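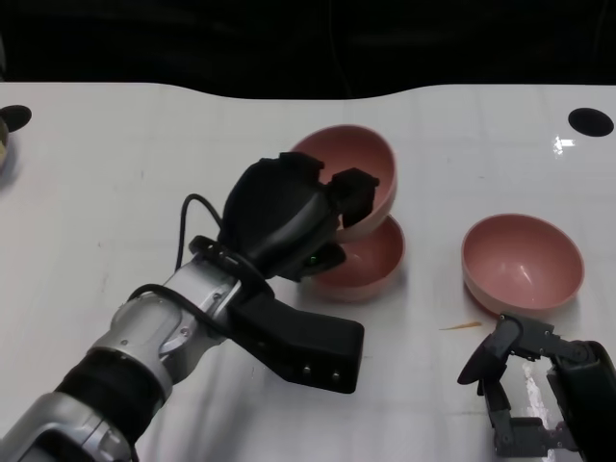
Trokstead Supper Club - minutes of the crockery meeting
Held 2022-01-03 in the back kitchen

Present: Yuzuki Minami (chair), Győző Gál, Ibsa Lemma, Isamu Kuroda (minutes). Apologies from Tetsuya Fukuda, who had a cold and sent his good wishes and a very nice lemon cake.

1. Last minutes. Agreed, once Győző's name had been given back both its accents, with my apologies to him.

2. The pink bowls. We had a long and happy talk about these. Everyone likes the colour, and Ibsa thought the dusty rose inside would look lovely under a pale soup (leek and potato was mentioned more than once). Győző still prefers plain white and asked for that to be written down, so it is. Agreed to go with pink for the soup course and keep the old white plates for everything else.

3. Ordering. Villalobos will hold their price on 100 bowls until we make up our minds. Purnari were a little cheaper but wanted payment in full beforehand, and Yuzuki didn't care for that. Agreed to order from Villalobos. Isamu to write to them this week.

4. Stacking and storage. The bowls are to go on the low shelf by the door, stacked one inside another, and never more than 9 high. Ibsa asked whether we might put a paper napkin between each one - agreed for the journey to the hall, but it seemed a lot of fuss for every day.

5. White table. The top has grey streaks and scuffs on it that want seeing to. Győză's cream cleaner was suggested, and Győző will bring it and have a go at one corner first. A new top can wait until September.

6. Any other business. Ibsa still has two tea towels belonging to Tetsuya. The cake was cut and much enjoyed.

Next meeting to be fixed when the bowls arrive.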